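In defence of the half-empty fridge

Our fridge died in April, in the week we had nine people coming for lunch, and the shop lent us a small white bar model while we waited for the new one. We had it for nearly 51 days. I have since been asked by several people in the family why I didn't buy a bigger fridge when I had the chance, and my answer takes longer than they want to listen to, so I am writing it down.

The old fridge was a Helmy, two doors wide, bought when there were five of us in the house. There are now two. When I cleared it out I filled a wheelie bin to the lid. Most of what went in was condiments. There were three jars of mint sauce, all open, and a tub of curry paste that had been through two prime ministers. There was a whole crisper drawer of things I had bought because the last lot was buried and I had forgotten it was there.

A big fridge is sold as a way to waste less, because you can shop once a week and keep it all fresh. My experience is the opposite. The deeper the shelf, the more gets pushed to the back of it. Food that can't be seen from the door doesn't get eaten in our house, and I doubt we are unusual.

With the loan fridge there was no back to speak of. A litre of milk, eggs, butter, cheese, one night's meat, some greens, last night's leftovers, and that was the lot. I walked to the shops in Cuvenham every second day. I kept the dockets and our grocery bill came down by $83 over the first month, which I put down to throwing nothing out. The walking I could take or leave.

My neighbour Kanokwan Noiphan disagrees with all of this, and she has a point. She works shifts and has teenagers. She cooks on one day for the next five and she needs somewhere to put it. Anyone who lives an hour from a supermarket needs the room too. I am talking about households like mine, one or two people with a shop within walking distance, who have kept a family-sized fridge out of habit.

The new one is a Zarov, white, single door, and cost $829 delivered. The salesman at Idorico tried to move me up to one with a water dispenser. I asked him what the dispenser did that the tap didn't and he said it was chilled, so I said I would put a jug in.

What I looked at in the shop was the shelving, and I would tell anyone else to do the same. Open the door and ignore the litres on the sticker. See how the shelves sit, whether the ledges stick out where they will catch a jar, and whether the bins on the door come off for a wash.

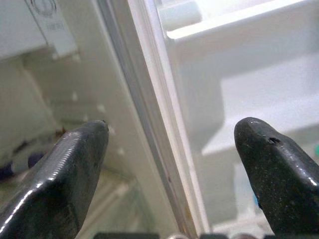

White plastic on the inside is worth having as well. It shows every drip, and a drip that shows gets wiped up. I know people who prefer dark interiors with strip lighting, and they look well in a showroom, but I want to see the beetroot juice before it sets.

The door is where most of the trouble starts. It is the warmest part of the fridge and we load it with sauces until it groans. I now allow one bin of condiments. If a new bottle comes in, an old one gets used up first, even if that means chutney on everything for a week. My husband complained about this rule until he had to find the mustard in a hurry.

I will admit to two failures. Christmas is going to need an esky and probably a bag of ice in the laundry tub. And a watermelon has to be bought in quarters, at a dearer price per kilo, or else it takes up a whole shelf. I can live with both. The old fridge was bought for Christmas, more or less, and we paid to run it for the rest of the year.

My sister has asked for the shelf measurements. She is replacing hers in the spring and is still talking about French doors.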